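Singers and Players Wanted for the Plerkside Swing Band

We are a friendly big band based in Plerkside, playing dance tunes from the thirties and forties along with a few newer arrangements by our leader, Gisela Ostermann. After a very happy summer we find ourselves short of a second trombone, a guitarist and (dare we hope!) a singer who likes the old ballads as much as we do.
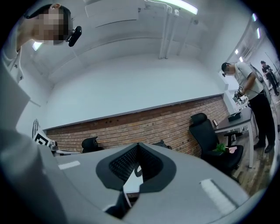

You don't need to have played jazz before, though you should be comfortable reading a part and willing to take a chorus now and then. Our library has 76 charts in it, some of them badly in need of tape, and we work through three or four new ones each season. Rehearsals start at 7 in the evening at the Kettler Rooms and tend to run over, usually because somebody wants the last number again.

Our next dance is in Wetdale in October, and we would dearly love to have the new people settled in by then. There is no audition as such, just come and sit in for three rehearsals and see how we all get along.

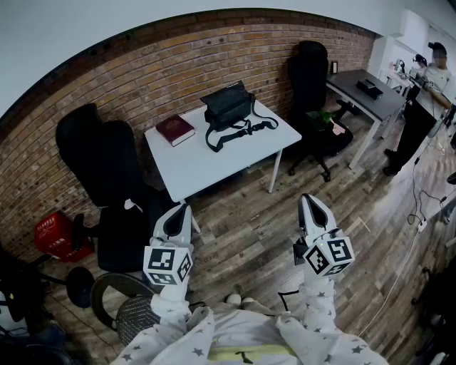 Brick wall and plank floor.

Guitarists, please bring your own amp. To put your name down, leave a note for Gisela at the Ellska music shop, telling her what you play and a tune or two you love.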